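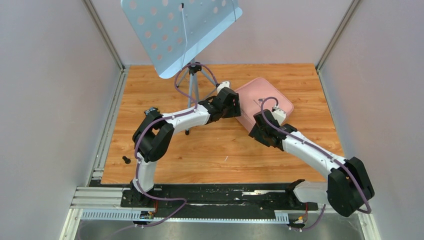 A reader in Jandudberg wrote in after the last issue to say that a shallow bin is no place for household medicines, and that hers had been a mess of half-used strips and loose caps until she moved everything into zip bags. Several others agreed, so the winter storage item is back for one more round.

The plan from last time stands. Use the bin for tools and small things you reach for often, such as tweezers, a thermometer or nail scissors. It wipes clean and you can see the bottom of it. Medicines go in a bag of their own, with the leaflets folded in beside them.
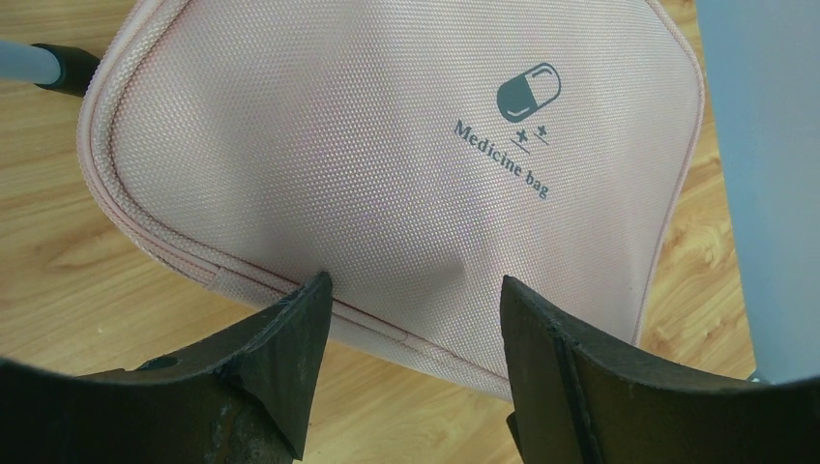
Pick a bag with a label on the outside, so that guests and babysitters can find it without asking. Fabric is easier to fit on a crowded shelf than a hard box. Keep the bag out of the bathroom, where steam gets into everything, and above the reach of children.

Empty it on a table twice a year and read the dates. Anything expired goes to a pharmacy that takes returns. Write what needs replacing on a card and leave the card in the bag.

The Vosel store on Baert Street has 16 fabric bags left from the fall order and 20 bins in mixed colors. Members can pick up one of each at the front counter while they last. The next checkup reminder will run in the April issue of the Nasport newsletter.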